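Changes to how orders are sent from Clunddale

2025-03-02

Readers who buy from the small shop attached to this blog will be aware that parcels have, until now, been sent by a single carrier. That arrangement ends this month. The following sets out what will change, what will stay the same, and what customers are asked to do when placing an order.

From the middle of March, standard parcels will be carried by Gronow and larger or heavier parcels by Dutis. The shop will choose the carrier according to the weight and dimensions of the packed order. Customers do not need to select one at the checkout, and the drop-down menu that previously asked them to do so has been removed. It caused a good deal of confusion, particularly for people ordering a single bag of soap flakes who found themselves looking at a freight quote.

Orders of up to 3000 grams will be treated as standard. Anything above that weight, or with any side longer than a metre, will be treated as bulky. Glass bottles of 1000 millilitres are a special case. They weigh less than the limit but will travel with Dutis regardless, as Gronow does not accept glass of that size under its ordinary terms. The extra charge for this will be met by the shop until the end of the month and will be shown separately at the checkout after that.

Liquids and creams under 200 millilitres may be sent by either service. Lids are taped before packing, and each item is placed in its own paper sleeve. Customers who would prefer that no tape be used should say so in the notes field. Please understand that claims for leakage cannot be accepted on those orders.

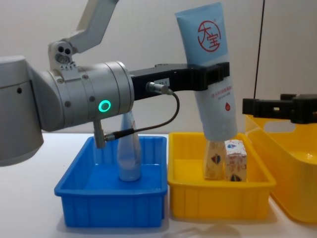
Aerosols remain the most difficult category. Neither carrier will take them by air, and this rules out delivery to the islands and to a number of remote addresses north of Imasberg. Where an order contains an aerosol and the delivery address falls in one of these areas, the whole order will be held and the customer contacted by email. It will not be split without permission. If no reply is received within 8 days, the order will be cancelled and refunded in full, including postage.

I have been asked several times whether it would be possible to collect in person. Collection from the Clunddale address will continue on the same basis as before, by appointment, and with the order number to hand. The side gate should be used, as the front entrance belongs to the neighbouring business. The Imasberg collection point has closed and will not be replaced. Any order still waiting there has been brought back to Clunddale, and its owner has been sent a message.

Tracking numbers will be issued for all parcels, including the smallest. In the past these were only provided for orders sent by the dearer service, and many of the enquiries received over the summer came from people who simply wished to know where their parcel was. Please note that a tracking number may show no movement until the evening after dispatch - Gronow scans parcels at its depot and not at the point of pick-up.

Addresses should be checked with care before payment. A parcel returned to the shop because of an incorrect unit number or postcode can be sent again, but the second postage charge will be payable by the customer. Post office box addresses are accepted for standard parcels only.

Orders placed before the change will go out under the old arrangement, at the price already paid. Questions may be left in the comments beneath this post or sent through the contact form, with the order number in the subject line.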